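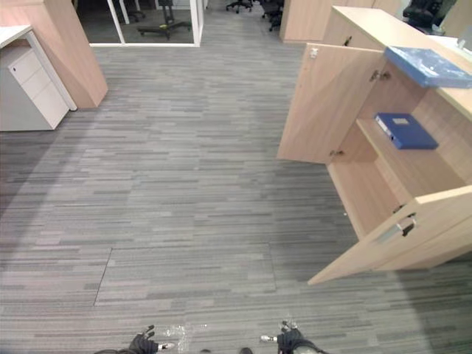
Ein Umzug sei doch bloß Spazierengehen mit Trompete, steht in einer Zuschrift an die Kinderseite, und dafür müsse man doch keine ganze Straße sperren.

Doch, muss man. Eine Trompete allein kommt auf dem Gehweg vielleicht noch durch. Beim Stadtfest in Clomitz ziehen aber 163 Gruppen durch die Innenstadt, darunter Blaskapellen, Turnvereine, Stelzenläufer und ein Chor, der beim Gehen singt und deshalb immer ein bisschen zu langsam ist. Wenn die alle auf den Gehweg sollen, wird es beim Bäcker eng.

Wem gehört die Straße?

Die Straße gehört meistens der Stadt oder dem Land. Benutzen dürfen sie alle, allerdings nach Regeln: Autos fahren, Räder fahren, Fußgänger gehen am Rand und schimpfen. Wer diese Ordnung für einen Nachmittag umdrehen will, muss vorher fragen. Gefragt wird mit einem Antrag. Ein Antrag ist ein Brief, in dem man höflich um etwas bittet und dabei sehr viele Kästchen ankreuzt.

Im Antrag steht, wo der Umzug losgeht, wo er aufhört und was dazwischen passiert. In Clomitz ist die Strecke etwa 900 Meter lang. Das schafft man zu Fuß in einer Viertelstunde, mit einem Umzug dauert es den halben Nachmittag. Ein Umzug ist nämlich immer so schnell wie seine langsamste Gruppe (siehe Chor).

Es gibt übrigens verschiedene Sorten von Umzügen. Manche feiern ein altes Ereignis, an das sich niemand mehr richtig erinnert. Manche feiern eine Jahreszeit. Und manche wollen etwas sagen, zum Beispiel, dass alle Menschen so leben und lieben dürfen, wie sie sind. Wenn Menschen sich draußen treffen, um gemeinsam ihre Meinung zu zeigen, ist das eine Versammlung. So etwas muss man in der Regel anmelden, um Erlaubnis bitten muss man dafür nicht. Auf den Unterschied legen Erwachsene großen Wert, und da haben sie ausnahmsweise recht: Das Recht, sich zu versammeln, steht im Grundgesetz.

Warum stehen überall Gitter?

Damit du nicht unter einen Festwagen gerätst. So ein Wagen ist oft ein Anhänger hinter einem Traktor, und der Mensch auf dem Traktor sieht ziemlich schlecht, was direkt neben den Rädern los ist. Deshalb laufen links und rechts Leute in Warnwesten mit. Sie heißen Ordner, haben aber nichts mit den Ordnern im Schrank zu tun. Ihr wichtigster Satz lautet: »Bitte einen Schritt zurück.« Ihr zweitwichtigster lautet genauso, nur lauter.

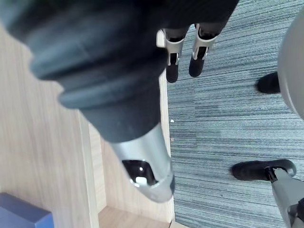
Diese Seite wurde zuletzt geändert: Oktober, 16:20 Uhr

Wer bezahlt das alles?

Gitter, Bühne, Strom und Müllabfuhr kosten Geld, auch wenn der Eintritt frei ist. Ein Teil kommt von der Stadt, also aus Steuern. Ein anderer Teil kommt von Sponsoren. Das sind Firmen, die Geld geben und dafür ihren Namen auf möglichst große Stoffbahnen drucken dürfen. In Clomitz heißt der größte Sponsor Brurance, weshalb auch die Hüpfburg Brurance heißt. Gehüpft wird darin ganz normal.

Dazu kommt die Standmiete. Wer auf dem Fest etwas verkaufen möchte, bezahlt für seinen Platz. Der Suppenstand Khúc zahlt mehr als der Flohmarkttisch gegenüber, denn er braucht Strom und Wasser und steht an der Ecke, an der alle vorbeimüssen. Plätze an der Ecke sind begehrt. Plätze neben den Toiletten sind zu haben.

Apropos: Auf dem Festplatz stehen 19 Toilettenhäuschen. Wie viele man braucht, lässt sich ausrechnen, und zwar danach, wie viele Leute kommen und wie lange sie bleiben. Egal, was dabei herauskommt, die Schlange ist da.

Und wozu das Bändchen?

Manche Teile eines Festes kosten doch etwas, zum Beispiel das Konzert am Abend. Du zeigst am Eingang deine Karte und bekommst dafür ein Bändchen ums Handgelenk. Damit kannst du raus und wieder rein. Der Verschluss geht nur in eine Richtung, nämlich fester. Das soll verhindern, dass ein Bändchen an fünf Handgelenken nacheinander ins Konzert geht. Abschneiden darf man es hinterher natürlich, auch wenn ältere Geschwister es bis zum nächsten Sommer tragen und Wert darauf legen, dass man fragt.

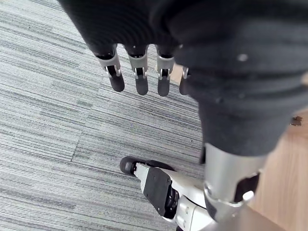

Vier Roboterfinger mit schwarzen Kuppen über gestreiftem Teppich

Was passiert, wenn es regnet?

Bei ein bisschen Regen: nichts. Die Kapelle spielt weiter, die Tuba wird voller. Bei Gewitter oder Sturm sieht es anders aus. Dann entscheidet die Festleitung, ob das Fest unterbrochen wird, und alle gehen zügig dorthin, wo es sicher ist. In Clomitz ist das die Arkby-Halle. Unter einen Baum oder neben die Bühne gehört man bei Gewitter nicht, auch wenn es dort noch so gemütlich aussieht.

Falls du im Gedränge deine Leute verlierst: Bleib stehen und sprich jemanden mit Weste an. Am besten macht ihr vorher einen Treffpunkt aus, der sich nicht bewegt. Ein Brunnen ist gut. Der Festwagen mit dem Drachen ist schlecht, denn der ist dann schon beim Rathaus.

Nach dem letzten Lied kommt die Kehrmaschine. Für viele Kinder ist sie der beste Wagen des ganzen Umzugs, und sie muss nicht einmal Bonbons werfen. Sie sammelt sie ein.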